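Two-arm cell at Westen back up after fingertip swap

The two-arm bench cell at Westen is running again after a morning off for new finger pads and a cable check. Technician Lucero Quintero had it back in service by 11, an hour ahead of plan.

Trouble started in April, when the left gripper began letting handles slide during long holds. Small stuff at first. Then a spatula went off the side of the bench and the crew logged it as a fault. The pads on both grippers were well past the 200 hours that Murum, the supplier, suggests between changes. "We knew, we just kept pushing it back," Quintero said.

New pads are black rubber, same part as before. Swap itself is quick — two screws a finger, wipe the seat, press the pad on, tighten. The slow part is afterwards. Each gripper has to be closed empty so the controller can find its zero again, and then both arms get tested on one shared object, which is where a bad zero shows up fast. If one side thinks it is closed and the other side disagrees, the part twists.

For the shared test the cell uses a red plastic scoop. Left gripper takes the scoop end, right gripper takes the handle close to the hanging hole, and the tool has to stay level over the bench for 60 seconds. Quintero likes it becuase it is stiff, shiny and an awkward shape, so any slip at the fingertips is easy to spot.

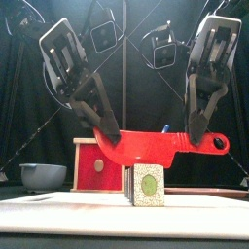 What else got done

Camera faces wiped, brackets checked for play. One bracket screw was loose and got threadlocker. The looped cable at the left wrist was checked for rubbing, none found, but Quintero wants a longer one fitted before summer. The white work board stays for now, smudges and all. A replacement is on order from Khamphan.

No software changes. The Ernano controller kept its old settings apart from the new zero points, and those were saved to the shared drive along with the pad change date.

What's next

Pads will now be changed on the hour count, with a reminder on the cell screen. Operators are asked to run the scoop hold at the start of every shift and write down any slip, even a small one. Anyone who sees a handle turn in the fingers should stop the cell and call maintenence before trying the grip again.

Spare pads are in the top drawer of the tool cart. Take a full set, not singles.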